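Notes for the club evening in April, second half, after the coffee

Start with the van. It is a Jeltitz camper, now with 102,000 km, and I bought it from Tormod Bråten. Say thanks to Tormod if he is in the room.

The problem: the spare wheel sits under the floor at the back, held by one bolt. Anyone with a normal spanner can take it. In Haugland two members lost theirs in the same night. A new wheel with tyre cost me 275 euros, so a lock is cheap in comparison.

I fitted the Sernora locking bolt. Explain the three steps slowly:

- Lower the wheel to the ground and clean the thread.
- Put a little copper grease on it - not much.
- Tighten by hand first, then with the key.

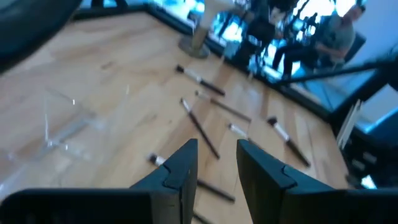

Cleaning the thread took me longer than the rest of the work. Old salt and mud sit deep in it, and a rag does not reach. I used a wire brush for the worst and after that a soft one. A make-up brush with a long dark handle, like these on the wooden table, is good for the last dust, and the handle keeps your fingers away from the sharp edge of the carrier. Do not put it back in the bathroom afterwards. (Wait a moment, people may laugh.)

Then the key. Keep one in the van and one at home. Ingvild Viklund had hers only at home when she got a puncture near Sketstead, and the recovery truck had no tool for it. Ask her if she wants to tell this herself.

Last point: check the bolt again after 1,000 km. Mine had moved a little, maybe a quarter turn.

Questions until half past eight. The key goes round the tables, please give it back to me.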